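Notebook, shop corner, Skerkgate room
October, started 9:40

Continuing with the shelf layout. Yesterday Weronika and I agreed to stop buying new stock and first make order with what we have. The list from Zieliński says 2576 for the shelf unit and 3218 for the drinks order. I write both here so I don't search for the invoices again.

Washed the shelf surfaces before lunch with the mild soap. The strong cleaner leaves a film and the labels stick to it, Konrad had this problem in the Humden room. Let the shelves dry with the window open. 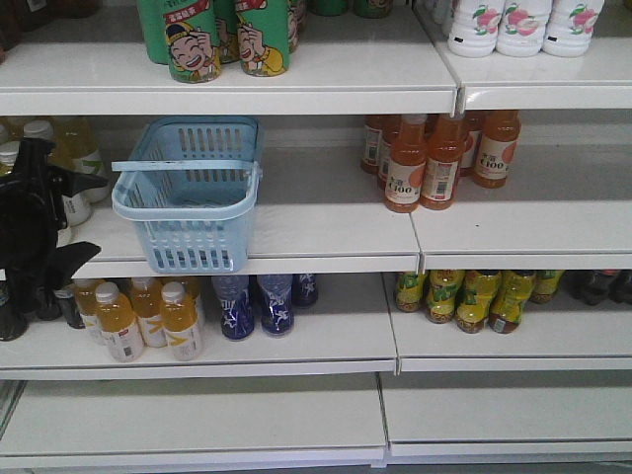
Spacing is the main question for me today. I want each kind of drink to stand as its own group, with free shelf between the groups, so a person can say at once where one product stops and the next begins. The orange drinks in the right bay are good in this way, they read as one block. The blue basket is on the same tier in the left bay, close to the front lip, and it takes much of the space that I wanted for bottles. Question for Weronika: does the basket have a permanent place, or can it go one tier down? I did not move it without asking.

Green cans are fine on the top tier. I would like a second row behind, but Albertina needs the same cans for her table, so we wait.

14:15. Senga came with the label printer from Gruvon. It prints too pale, the price strips can't be read from one meter. She will try the other roll. No price strips on the shelves until then.

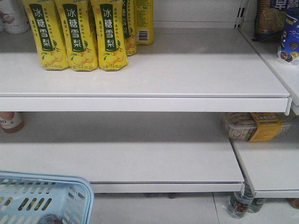
Pouches are harder to keep in order than bottles. They lean, and when you push one the neighbor turns too. For the pear drink I want all fronts to face the customer side, with the green band and the characters 冰糖雪梨 showing. One pouch further back on the right still shows its barcode side, and the left one in the front row is a little angled. To correct both. Elżbieta proposes a strip of clear plastic behind the front row as a support. I have 2 such strips in the drawer, will cut them to length.

Open points:
- basket place (Weronika)
- other roll for printer (Senga)
- cut the plastic strips (me)
- check the expiry dates on all pouches, I did only the bottles

Stopped 16:50. Soap is almost finished, please buy the same one.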